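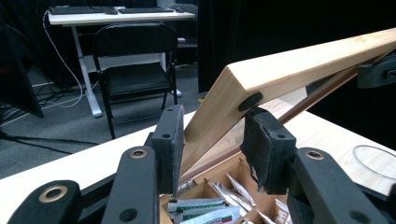

An open wooden box on a light-colored tabletop.

The pickle kitchen at Karnetti opens at 7 in the morning, and by then the woman who runs it has already tasted four batches of mango chutney. She does it with a spoon and a piece of plain bread, standing up, and she is delighted to be asked why.

"Rice hides too much! Bread tells you where the vinegar is," she says. She grew up in Metardale above her aunt's lunch counter, where the chutneys were made on Sunday nights in one dented pot. The pot came with her. It still gets used for the lime pickle, which goes out in runs of 136 jars and usually sells through before the next one is ready.

The rest has grown a good deal. Last February the kitchen filled 1000 jars in a month for the first time, most of them for the Plenance food market and a deli on Derkach Street. "I cried over the labels," she says, laughing. "Then I ran out of labels."

Her favorite is the tamarind and date, and she talks about it the way other people talk about their dogs. The dates have to be soft, the ginger goes in twice, and the cumin is toasted until it smells a little like popcorn - no longer, or the whole pan turns bitter. Each pan takes 900 grams of dates. She tried more once and got something closer to jam, "lovely on toast, but you couldn't dip a samosa in it."

I asked what she eats at home. Eggs, mostly, with the green chili relish, and cold potatoes with whatever is left in the testing jars. She is working on a carrot pickle with mustard seed for the fall. I tried it from the bowl and went back for more - it's sharp and crunchy, and so good with cheese.

"Needs another week," she said, and took the bowl away.

Recent stories
Three ways with leftover dal
A flatbread morning in Metardale
Plenance food market: what to eat first
Rice pudding with cardamom and orange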